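The Return of the Shared Kitchen

When the municipal housing office in Guvatholm approved the Rustad building, the plans set aside the whole of the ground floor for cooking and eating. Residents of its 58 apartments have small kitchens of their own, but the main meal of the day is prepared downstairs and served at long tables from six o'clock in the evening.

The arrangement has a long history in the region. Workers' housing of the last century often included a common kitchen, and several survived until private ranges became affordable. Interest has returned as households grow smaller and rents rise.

"People came to us asking for lower costs," says Rūta Vītola, the architect responsible for the interior. "What they discuss at our annual review is the food, and who they ate it with."
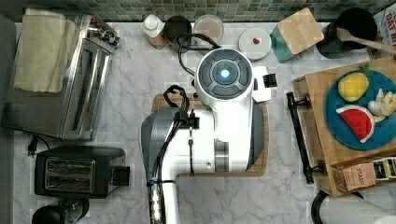 A light wooden cutting board on a white marble countertop with gray veining.

Membership in the dining plan is voluntary. Each participating household cooks one evening in every 21 and is relieved of the task on the others. Menus are posted a week ahead, and dietary needs are recorded when a household joins. In June the kitchen served 1142 meals, its highest monthly figure to date.

Difficulties remain. Families with young children have asked for an earlier sitting, and storage for dry goods has proved too small. Vidar Granström, who chairs the residents' association, notes that shift workers are still poorly served – a cold shelf for late plates was added last winter, but it fills quickly.

Similar kitchens are now under review in Urnia, where the city has received 19 proposals from housing cooperatives. Most of them include a ground-floor dining room open to the street at midday. A decision on funding is expected after the summer recess.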